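Watering the new hedge at Jencombe

6 August 2022

We planted 90 hornbeam whips along the back boundary last November, and I have spent most of this summer keeping them alive. Three have died so far. The rest are in leaf, though the ones nearest the shed are a bit yellow at the tips.

I water in the evening with a can, as the hose won't reach past the compost bins. Each plant gets a slow soak at the base.
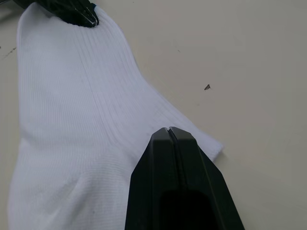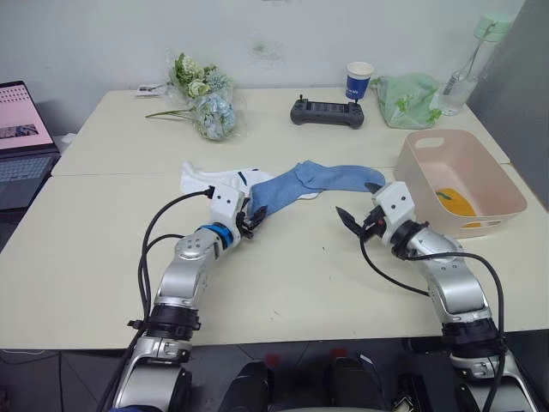
Posted by the Jencombe gardener, who writes and looks after this blog

The bark mulch came from Rurnirside and cost £65 delivered. I put it on too thinly in spring and bindweed came straight through, so I have pulled that out and topped it up. Keep it clear of the stems or they can rot.

I won't trim anything this year apart from the odd long shoot. Next job is a length of leaky pipe from Cozma, if they have any left in stock. I'll replace the dead ones in November with bare-root plants.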